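Dustitz to keep its old metal bins, dents included

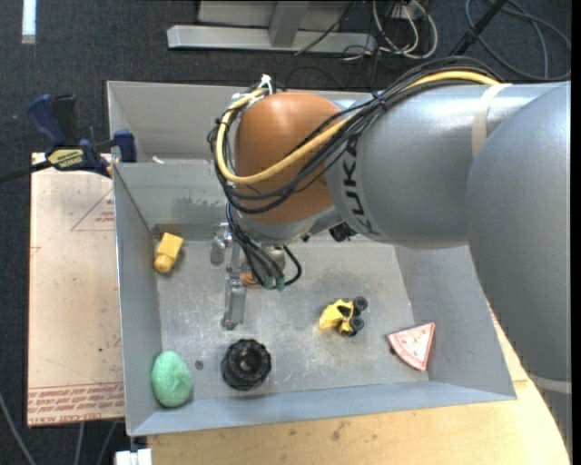 Last updated: 7 April 2020

The grey metal parts bins at the Dustitz works in Anenton have won a reprieve, after a trial of plastic replacements ended with the plastic replacements being used to store other plastic replacements.

The company confirmed this week that its 400 sheet-metal bins will stay in service. They were due to be scrapped in October, and a colour had already been chosen for their successors. It was teal.

The bins have sloping sides that flare out towards the top, so small parts slide down to the floor of the bin and can be got at from there. That is the whole of the technology. The metal floors are scuffed and scratched, with pale wear marks and the odd dark smudge, and some of the walls have stains that several people have tried to identify and one person has tried to remove.

Manard, the storage supplier, provided 60 plastic bins for the trial. They were lighter, quieter and came with a cleaning guide in 4 languages. They also had flat floors and straight sides, and staff found that small fittings spread themselves out and settled into the corners, where they proved surprisingly hard to dislodge.

“We have no complaint about the quality of the bins,” the company said in a written statement. “Our complaint is about the shape of the bins.”

Manard said it was disappointed but respected the decision, and would be happy to discuss a sloped model in future. It has asked for its bins back. Dustitz says it is looking for them, as they are now full of lids.

The metal bins came to Anenton second-hand from a plant in Riihimäki, in southern Finland, and arrived in a shipping container with no paperwork beyond a delivery note. They have been in use ever since for brackets, pins, spacers and whatever else needs to be somewhere. Over the years they have also been borrowed for a staff barbecue, a car wash fundraiser and, for one long weekend, a neighbour's tomato seedlings. All were returned, the last of them with soil.

Not every bin will carry on as it is. An inspection at the end of the trial set aside 30 with split seams or badly bent rims, and these will be straightened in the company's own workshop. The stains will be left alone. A proposal to repaint the whole lot was turned down on grounds of cost, and because the paint would be scraped off the floors by the following winter anyway.

There will be one concession to the modern age. Each bin is to get a label on its front wall saying what it holds, replacing the present system, under which you look inside. Older hands are said to be taking the change calmly – one asked whether the labels would be updated when the contents changed, and was told that this was under review.

The trial's other recommendation, that loose scraps and packaging should be kept out of the parts bins and off the ledges between them, has been accepted in full. A reminder has been printed and will be posted beside the previous reminder.

Work on the damaged bins starts after the stocktake.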